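Wivgate Releases Version 4 of Its Grenaton Planning Software for Robot Arms

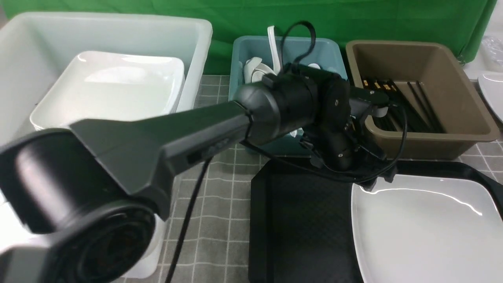
ZALTBRIDGE, September

Wivgate today released Grenaton 4, a new version of its motion planning software for robot arms that sort and set out tableware. The release plans around an arm's own cables and keeps the gripper clear of bin rims when it reaches for spoons, chopsticks or square plates.

Wivgate tested the planner on 2,745 recorded picks. Median planning time was 248 milliseconds on a standard desktop computer.

Catering supplier Thongdee has used a preview build for 3 months to develop tray-setting routines.

Grenaton 4 is available now to current license holders. Setup files from the previous version can be imported without changes.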